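The Stall on Cell Two

Why a two-armed cell kept stopping over a length of cable, and why the first three fixes made no difference

By Hedvika Vaněk

The fault log at Branell lists the event as a joint torque limit, left arm, axis five. It does not list the cause. A torque limit trip tells you that a motor was asked to push harder than it was allowed to, and the controller has no opinion on what it was pushing against.

Branell rents two bench cells on the upper floor of a former dye works in Cumham. Each has a pair of small arms bolted to a common rail, a stone-patterned floor panel and walls printed with scribbled circles. The work is handling: pick up a household object, turn it, put it down, do it again. Cables were added to the object list in July, on their own and attached to things such as headphones. Until then cell two had run for weeks with no stop worth writing down.

It then stopped 20 times in 6 shifts.

Boris Šindelář, who looks after both cells, began where most people would, with the arm. He checked the bolts on the left base, swapped the axis five motor for the spare and ran the warm-up routine with nothing on the floor. The arm passed. With cables back on the list, it tripped before lunch.

His second suspect was the sleeve that carries the wiring along the top of the arm. If a sleeve is clipped too tightly it pulls on the wrist at the end of its travel, and the motor reads the pull as load. He gave it another two centimetres of slack. The trips continued at the same rate. The third attempt was made in software. Kvido Paulík raised the torque limit on axis five by a small margin, on the reasoning that it had been set cautiously in the first place. Stops fell for one shift. On the next, the arm dragged an object across the panel before it tripped, and the old limit was restored that afternoon.

"That was the wrong thing to do and we knew it by four o'clock," Paulík says. "If the limit is telling you something, moving the limit only means you hear it later."

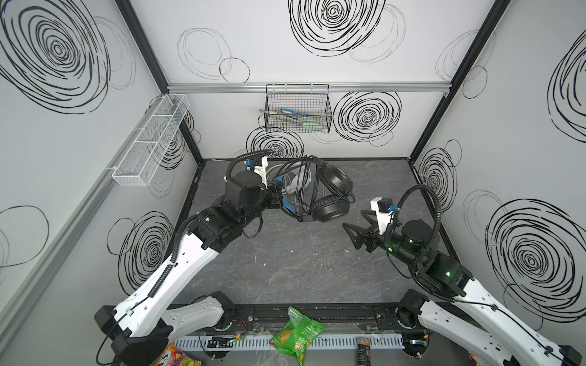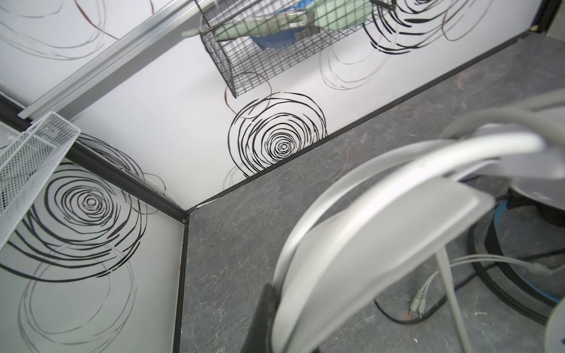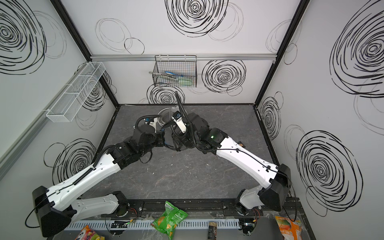
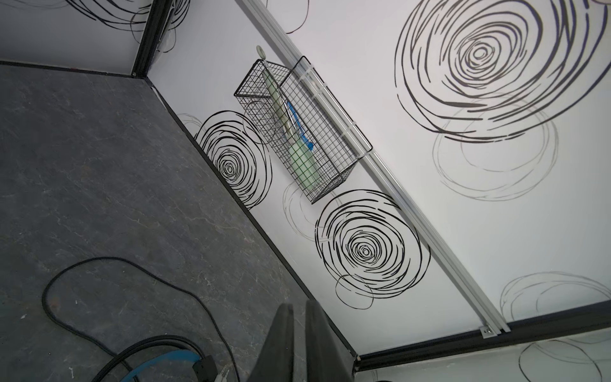
Photographs: Branell

The answer came from the wrist cameras. Šindelář had been reading the logs and watching the overhead view, where a thin black cable against a black gripper is close to invisible. Žofie Hájek, who labels the recordings, sees the wrist views all day. She went back through the 20 stops one at a time and noted where the loose cable was in the seconds before each. In most of them a loop had passed behind the fingers of one arm while the other arm held the object the cable belonged to. When the two arms moved apart, the cable went tight between them.

Neither arm was faulty. Each was following a path that was legal on its own. The planner checks the arms against each other, against the walls and against the baskets, which it treats as solid boxes. It does not model a cable. As far as the software was concerned, the arms were joined by nothing at all.

The tripped arm was usually the left one for a dull reason. On cell two the left arm tends to grip first and hold, and a holding wrist has less torque in reserve than one that is moving freely. The motor Šindelář removed has since been tested and put back on the shelf as the spare.

There is a safety side to this. These are light arms and a trip at the normal limit leaves them limp within a moment. The cable, though, can stay under tension after the stop. On a Monday in the second week Šindelář reached in to clear a jam, freed one plug, and the other end whipped back across his knuckles. It left a red mark and went into the accident book. The clearing procedure at that time said to cut motor power and remove the object. It said nothing about the load still held in the cable.

Ľubomír Kratochvíl of Steiner, the firm that services the arms, rewrote the procedure. Power is still cut first. The operator then supports the wrist of the holding arm by hand and eases it towards the other arm until the cable goes slack, and only then opens the fingers. Eye protection is worn throughout. The change added less than a minute to each clearance.

For the stops themselves, Branell has made two changes. The planner now limits how far apart the wrists may travel while either hand is closed on anything with a cable. Paulík also added a check on the rate at which torque rises, so that a steady pull halts both arms well before the limit. He would like a proper cable model in the planner and has asked for time to write one. It has not been scheduled.

Cell two has tripped twice since. One was a cable again, caught under a base. The other was a sleeve clip that had worked loose on the left arm, on the section Šindelář had slackened.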